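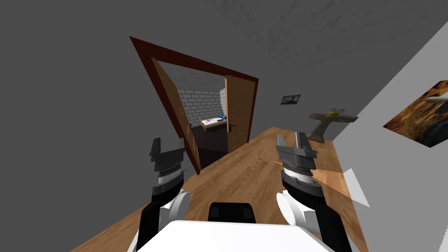

Since the March report our time has gone almost wholly into getting the two-armed machine set up properly in its simulated form, and I am pleased to say it is now in very good shape. The double door has become our standard test room for this: brown wood-grain panels in a dark red-brown frame, a black lever handle on the right-hand panel, and a second room with a brick wall and a low bed-like piece of furniture beyond. Both grippers start open and empty, fingers pointing up, and every check described in this report begins from that kind of position.

Progress report to the Stefanou fund
Dronside project, second period
14 Jun 2021

What we said we would do

The plan for this period had three parts. We were to rebuild the arm model from the workshop measurements, bring in a proper routine for looking after the simulated cell, and use it to find faults before they reach the real machine at Pilberg. The first two are finished. The third is well under way and is the part I most enjoy writing about.

Rebuilding the arms

The old model came from the supplier's drawings, and we had long suspected that our own machine had drifted away from them. It had. When the Pilberg workshop took the covers off in spring and measured every link and joint, the left wrist sat slightly further round than the drawings say, and the right elbow had a stop fitted at some earlier repair that was in no paperwork at all. Both are now in the model, and so are the true zero positions for all the joints.

The difference showed straight away. Before the rebuild, a reach planned in simulation would land a little to one side when we ran it on the machine, and we had got into the habit of correcting it by hand. We have dropped that correction altogether for the left arm. The right arm still needs a small one at full stretch, and we think the cause is play in the shoulder mounting.

We also reworked the grippers. The fingers used to open at slightly different speeds in the model, a leftover from an early experiment, and it made light grasps very fussy. They are now matched, and the opening width is read from the same settings file the real controller uses. One file for both! It sounds a small thing, but it has saved us more muddle than anything else this year.

Looking after the cell

Simulated machines need upkeep as well. Settings get changed for one test and not put back, and a month later a result makes no sense. We now run a set of 22 checks every night. They move each joint to its limits and back, open and close both grippers, confirm that the arms stop before they touch each other or the body, and compare the camera position with the saved one. A full pass takes roughly 70 minutes, and the results are waiting when the Dedberg office opens.

Over the period the door room has been loaded and run 3,668 times. Of the faults the checks raised, 93 were worth writing up, and most were dull: a wrong file, a forgotten setting, a floor that was too slippery after an update. A handful were real finds. The best was a cable limit on the right wrist that our planner had been ignoring. On the real machine that would have pulled the connector out sooner or later, and a replacement is slow to get. The workshop has since fitted a longer cable with a clip at the elbow, and the planner now respects the limit too.

Still to do

The shoulder mounting on the right arm comes first. Pilberg will strip it down, fit new bearings and measure it again, and we will then update the model and repeat the full set of checks on both sides.

Door handles come next. The contact between finger and lever is still too springy in the model, and the gripper can bounce where we would expect it to settle. We have two ideas for curing this and would like to try both before choosing.

Spending

We are slightly under budget on computing and slightly over on parts, owing to the cable and a spare set of finger pads. We would like to move the computing surplus across to pay for the shoulder bearings, and would be grateful for your agreement before the workshop places the order.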